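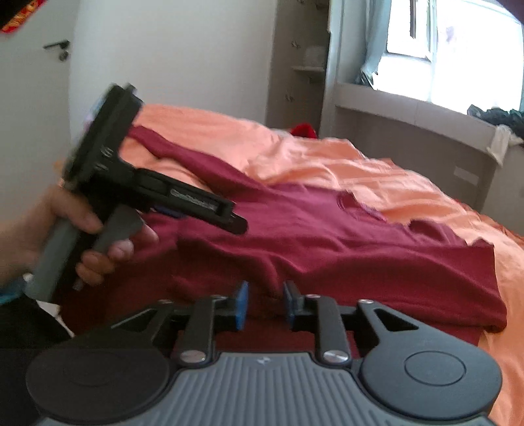 What would I be working on? Mostly the planner — the code that takes what the perception side believes about a piece of cloth and decides where the fingers go next.

I run the software side at Rovach, and I'm looking for one more person to join us in Jandville. We're 14 people, and 3 of us write the control stack, so you'd have real say in how it's built. Right now our grasp planner replans too slowly when a sleeve folds over itself, and I'd love for you to come fix that with me!

You should be happy in C++ and Python, and okay with reading logs for an afternoon (I kind of enjoy it, but I know I'm odd). Cloth experience is nice to have. If you've only done rigid objects, apply anyway — I came from warehouse arms myself.

It's full time, on site at least half the week, starting in March. Send me a resume and a link to some code you like, yours or someone else's, by September 13, 2023. I read all of them and I'll write back either way.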